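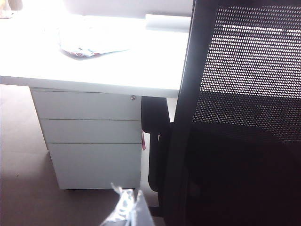

## 昇任の選考結果に対する不服申立てを取り下げた場合、再提出はできますか

地方の消防本部に勤めています。7月に司令への昇任選考があり、勤続年数の短い同僚が先に選ばれました。納得できず不服申立てを出しましたが、上司に説得されて取り下げています。その後、評価点の一部に計算違いがあったらしいと聞きました。同じ内容でもう一度出せるのでしょうか。申立書の受理番号は106です。

投稿:Elias Majali

---

### 回答1(Ruba Ghanem)

まず勤務先の規程を見てください。取り下げた申立ては最初からなかったものとして扱う、という書き方が多いです。その場合、期間内なら出し直せる余地があります。期間の数え方は、結果を知った日からか通知の日付からかで変わるので、人事の担当に文書で問い合わせて、返事も文書でもらってください。

計算違いの話は伝聞のままだと弱いです。先に自分の評価票の開示を請求したほうがいいと思います。私のときは開示まで3週間かかりました。

### 回答2(Shu-fen Fang)

無理だと思います。うちの職場では一度取り下げた人の分は見てもらえませんでした。次の選考を待つほうが早いです。

### 回答3(Raed Najjar)

回答2は職場ごとの運用の話なので、そのまま当てはめないほうがいいです。取下書の控えはありますか。「今後一切申し立てない」といった文言に署名していると話が変わります。控えがなければ写しをもらい、組合か弁護士に見せてください。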